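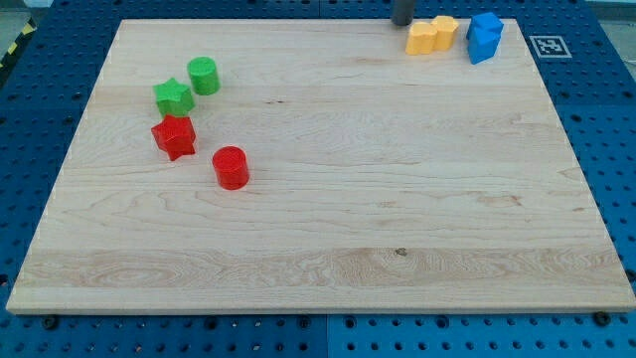
Colored blocks on a wooden board, with a robot's gripper at the far edge.

Can Robots Tidy Up Yet?

Picking up toys is a chore most children know well. For a robot, it is still hard work. The machine must find each block, tell a star from a cylinder, and close its gripper in the right place.

At the Nakard Learning Center, students may watch robots practice sorting on Monday afternoons. One robot needed 263 tries to learn a single sorting job.

Robots can do some chores when everything stays in its place. A messy bedroom changes every day, and machines are not ready for that.

Word to know: gripper, the part of a robot that holds things.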